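Cell 2 maintenance meeting, minutes
October, 9:10 am, small room by the loading door

Present: Gerardo Manalastas (chair), Shoshana Dvorak, Remedios Macaraeg, Silvana Seixas. Rommel Marquez joined at 9:30, was on the phone with Mirkulon.
Notes: Silvana

1. Last minutes
OK as sent. One fix, the spare finger set went to Hokedwood, not to Atier. Gerardo has the slip.

2. Run numbers
Remedios read out the log. 1,267 picks tried since the last service, 1,043 good on first try. Most of the misses are memory sticks, then drives in carriers. CPUs fine now. Gerardo asked if the misses bunch up at end of shift. Remedios: no, they bunch up after a tower change. Shoshana thinks the tower is not going back to the same spot on the slats. Agreed that is the first thing to chase.

3. Tower position
Long talk. At present the case goes down on its side, open side up, and gets pushed to the pencil line by hand. Pencil line is nearly gone. Shoshana wants two hard stops bolted into the slats, one along the front and one at the end. Remedios worried about scraping the case label and about cases of other sizes. Settled on stops with a slotted foot so they can slide. Shoshana to cut a pair from scrap, try them before we order anything from Umali.
Tray to get its own stop too. No use fixing one and letting the other wander.

4. Black arm, gripper
Fingers checked and wiped, pads still have some life. Grip force was turned up by someone on the late shift and not written down. Put back to the sheet value. PLEASE write it in the book, even small changes.
Drive carriers: grip is better nearer the middle of the carrier, worse when it takes the end. Remedios to reteach the approach and save as a new file, dont overwrite the old one. 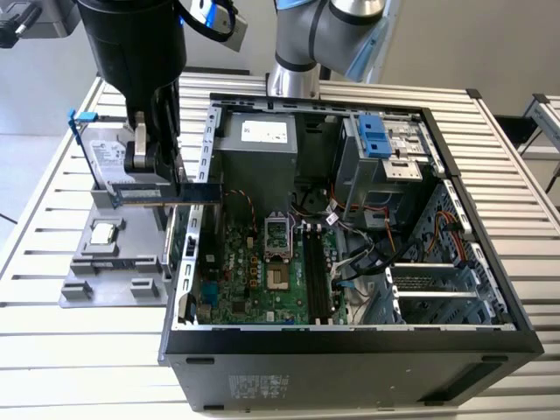
Cable over the top of the arm needs more slack at full reach. Gerardo wants it re-tied with the wrist turned both ways before anyone tightens it. Soft ties only. Half an hour job, Remedios and Rommel together, cell locked out.

5. Silver arm
Rommel (just in) says Mirkulon will talk us through the wrist zero over the phone, no visit needed. He wants the parked pose moved farther back from the case wall, too close for his liking when the other arm swings. Shoshana agrees. New parked pose first, zero after, then slow speed run of both arms with no parts in. Then normal speed.

6. Parts tray
Small gray blocks keep creeping. Tape is not a fix. Silvana to ask Atier for the ones with screw holes, if they are slow we drill ours. CPU recess is good, leave alone.

7. Loose power leads
Program assumes leads are out of the way. They are not always. For now the operator tucks them before hitting start, goes on the start card. Gerardo would like a proper check added to the program, Rommel says not this month. Parked.

8. Service interval
Was every 12 shifts. Shoshana wants it shorter until the misses come down, Gerardo wants it kept so the numbers compare. Kept at 12, with a quick look at the fingers and cable at each change over. Review next meeting.

Actions
Shoshana: sliding stops for tower and tray
Remedios: carrier approach, new file name, tell everyone what it is
Remedios / Rommel: re-tie cable
Rommel: parked pose, then wrist zero with Mirkulon
Silvana: blocks from Atier, retype start card
Gerardo: new log book, the old one has 3 pages left

Any other business
Torque driver missing from the drawer again. Rommel had it, is bringing it back after lunch.

Closed 10:05. Next one same room, Gerardo to send the time.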